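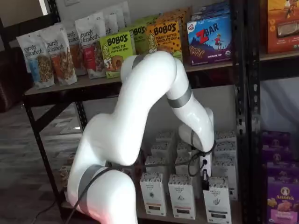 Brazo junto a la estantería de pruebas, con el extremo en la balda inferior.

Acta de la reunión sobre normas de uso del brazo robótico
Sala Keogh, miércoles, 9:30

1. Acta anterior
Se aprueba sin cambios.

2. Velocidad y zona de paso
Pandley presenta la tabla de velocidades. Con una persona dentro de la zona marcada, el brazo se moverá como máximo al 18 % de su velocidad nominal. Cesstead pide que el límite se fije en el controlador y no en cada programa. Se acuerda.

3. Cables
Se revisa el cable que rodea la muñeca y el que baja por el brazo hasta el suelo. El primero puede rozar los cartones de la balda inferior. La norma interna exigirá sujeción en cada articulación y canaleta en el suelo. Queda abierto el modelo de canaleta.

4. Carga de las baldas
Prirkotport informa de 41 paradas por contacto en 158 ciclos, más de la mitad en filas muy apretadas. Se propone dejar 5 cm libres delante de los postes. Cesstead no está de acuerdo con la medida y enviará otra.

5. Reposición
El producto se repondrá siempre con el brazo parado y la llave retirada. Pandley redactará la instrucción y la colgará junto a la estantería.

6. Próxima reunión
En agosto, en Prirkotport. Hora por confirmar.

Se levanta la sesión a las 10:50.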